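Dernlow Wire Rack, Black
Trulov home storage
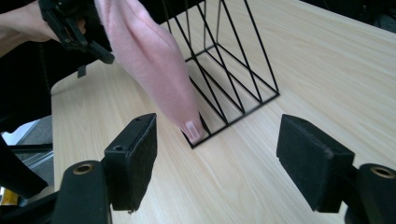
2 min read

A black wire rack for desks, shelves and dressing tables, built in the style of a magazine or file holder. Thin metal rods make a row of slanted slots that stand on a flat rectangular base.

The Dernlow was drawn up as a paper rack, and plenty still get sold for post and school letters. Customers kept telling us they used theirs for soft things: socks, scarves, gloves, baby hats. It does that job well. Fold or roll each piece loosely and lower it in from the top, one to a slot. Chunky knits need a bit of room, so leave the next slot free if the fabric bunches up.

Fine knits can catch on any wire rack. Run a cloth along the rods before first use and check for rough spots. If you find one, send the rack back and we will swap it.

Details
Colour: black
Width: 30 cm
Slots: 11
Largest load: 2 kg, spread evenly
Assembly: none
Use: indoors only

Care
Wipe with a dry or slightly damp cloth. Do not put it in the dishwasher. The base has no rubber feet – lift the rack when you move it, as dragging can mark a soft wood top.

Delivery and returns
Sent from our Drorkholm warehouse. Unused racks can be returned within 20 days in the original box.

The white version was dropped in February and will not be coming back. The Arthur letter tray is still sold in both colours.

Page updated Wednesday, June 10, 2026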